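Dromcombe sells a laundry service with a robot attached. You pay by the month, a two-armed machine arrives, and it is meant to move your clothes from the basket to wherever they need to go. The engineer I spoke to spent five years at Pitarbridge before going independent, and now gets paid to tell buyers what they would be paying for. Her first reaction to the sales page was a sigh.

"It says 'hands-free laundry,'" she told me. "Whose hands? Ask them that first. Then ask how often a person has to step in."

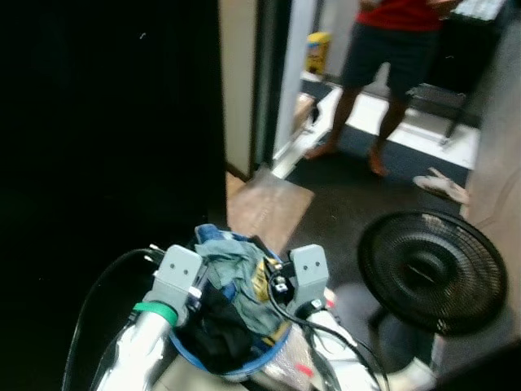

She has no quarrel with two-finger grippers. They are simple and cheap to replace, she says, and they hold a rigid part all day long. Clothing is her problem. "A shirt in a pile has no shape. You grab what you think is one thing and you get a sleeve from something else. I've watched good systems get stuck on a sock."

The monthly price is $933, with a minimum term of seven months. I asked if that seemed high.

"For a household? Come on. You could send everything out and still have money left over. They'll say the price comes down later. Maybe it does — but you're signing now."
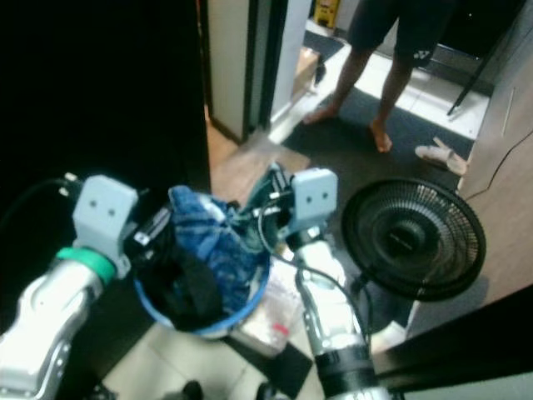 Her other worry is the home itself. Rugs, door strips, cables, a fan somebody moves every evening. The contract, which she read twice, asks customers to keep a "prepared work area" and never says how big. "So if it fails, was your floor prepared? I'd want that in writing."

Dromcombe uses control software from Vasus, which she rates higher than the service built on top of it. She also likes that the arms can be swapped out in a single visit. She was less kind about Azimi, a rival that quotes a success rate on towels and nothing else. "Towels are the easy part. Everybody starts with towels."
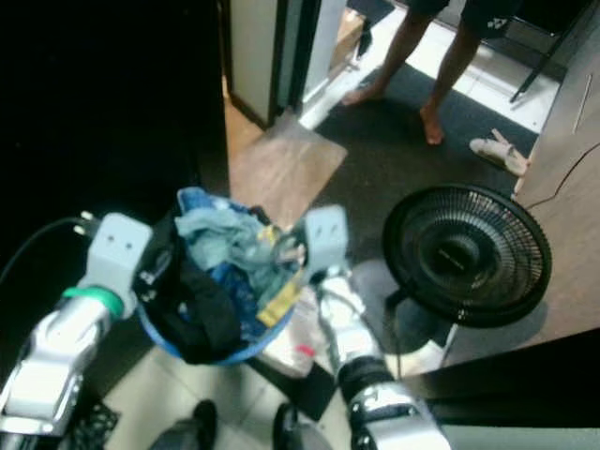

Would she try it at home? She thought about it for nearly two minutes. "If they let me use my own basket, with my own mess in it, and I could cancel after the first month. They don't offer that. I asked in October and I'm still waiting for an answer."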